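Retention Schedules Deserve the Attention We Give to Locks

Organizations that handle confidential paper tend to spend their money on the visible parts of security. They buy locking consoles, badge readers and cameras for the loading dock. Far fewer spend an afternoon deciding how long each kind of record should exist at all. In the opinion of this office, that is a mistake, and it is an expensive one.

The case of Jumdale is instructive. When the company reviewed its leased storage last February, it found 1,082 cartons on the books. Of these, 179 carried no destruction date, and 44 could not be matched to any department then in operation. The cartons had been stored correctly, under lock, for years. The company was paying every month to protect records it had no duty to keep and, in many instances, no right to keep.

A retention schedule is a short document. It names each class of record, states the period for which it must be held, identifies the person who may approve its destruction, and says what happens if a legal hold applies. Jumdale's present schedule lists 29 classes. The earlier version had listed many more, and employees who could not find the right entry simply marked the carton "permanent." 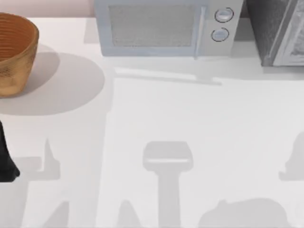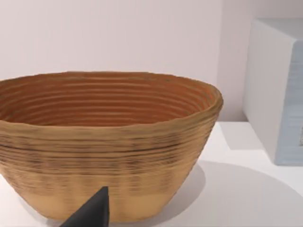

Imad Nasrallah, who advised on the review, has argued that the approving signature should belong to the department that created the record. We agree. A records office can report that a period has ended, but it cannot know whether a supplier dispute is still open or whether a former employee has filed a claim. Placing the decision with the department also discourages the habit of sending paper to storage in order to avoid making one.

Some managers object that destruction is permanent while storage is cheap. The first half of that statement is true. The second should be tested against the full cost, including retrieval fees, insurance, staff time spent searching, and the exposure created whenever old personnel or medical files are disclosed in a breach or a lawsuit. A file that was properly destroyed under a written policy is easily explained. A file kept eleven years past its period is much harder to defend.

A second objection concerns scanning. Vendors such as Merko and Masri offer to convert stored paper to digital form, and there are good reasons to accept such an offer for records in active use. Scanning does not settle the question of retention, however. An image of an expired contract is still an expired contract, and it is now easier to copy. Any conversion project should begin with the schedule in hand, so that expired cartons go to destruction first and are never scanned.

The software firm Studia took this approach with its own closed accounts. Each Thursday, one department received a list of cartons due for release and had until the following week to approve them or state a hold in writing. Silence was not treated as consent. Cartons without an answer were referred to the department's director, and the number of such referrals fell quickly once directors began to receive them.

We would urge any organization renewing a storage or shredding contract to complete its schedule before it signs. The volume of paper on hand determines the price of both services, and that volume should be known and justified in advance. Certificates of destruction should then be filed against the schedule by record class, with the approving signature attached.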